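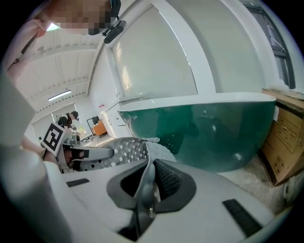

Mareike Kramer wrote to me in March that she would believe in household robots on the day one of them cleaned her bath without being told where the bath was. She had read my earlier column on robot vacuums and thought I had let the makers off lightly. A machine that goes round in circles on a flat floor has not done any housework, she said, it has done the easy tenth of it.

I think she is mostly right, and the bathroom is a good place to see why. It is a small room and most of the work in it is bending, reaching and handling things that are slippery or floppy. Dishwashers and washing machines succeeded because we bring the work to them. We load the plates and we sort the socks. With a bath there is nothing to load. The machine has to come to the job.

Take the rubber mat. Anyone who has one knows what is involved. You get hold of an edge, peel the suckers off the bottom, lift it over the rim and hang it somewhere to drip. Later you put it back and press it down so it doesn't slide. A child of eight can manage it. For a machine it is a hard job, as the mat changes shape every time it is touched and the suckers let go one after another and never all at once. Pull too gently and nothing happens. Pull too hard and the mat comes up suddenly and hits the tap.
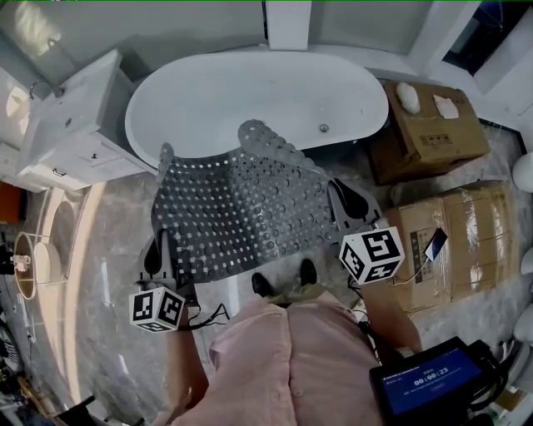

Can any machine you can buy today look after a bathroom by itself? Not one that I know of, and I would be wary of a shop that told you it had one.

What there is at present is people doing the chores with grippers in their hands, so that the movements can be recorded and a robot can be taught from them later. I find this more convincing than the stage shows. A person with two simple fingers in place of ten has to work out where to pinch a mat and when to let go, and those are the parts the machine lacks. It is slow work. Evaristo Ibarra, who has fitted bathrooms for most of his life, told me he needed more than 35 baths before he stopped scratching them, and he started with good hands and good eyes.

The shop floor is further ahead, but less than people suppose. I spent a morning at Drema, where they pack bathroom fittings. One arm there lifts cartons from a belt and puts them on a pallet, 700 in a shift, and it does this well. The cartons are all one size. The soft goods, meaning the mats and shower curtains, are still folded by hand at a long bench by the loading door. Abla Karaki runs that bench and has seen two machines tried on it. Both went back to the supplier. The trouble each time was the same, a corner folded under that the machine did not notice.

So my answer to Mareike is that she should keep her sponge for now. I don't share her view that it will never come. Picking up a soft thing by its edge can be learned, and it is being worked on in ordinary rooms with boxes against the wall, where it ought to be worked on. But I would want to see a machine do the same mat on 101 different mornings, in other people's houses, before I paid for it. My own mat is due for a wash and I shall be doing it after lunch.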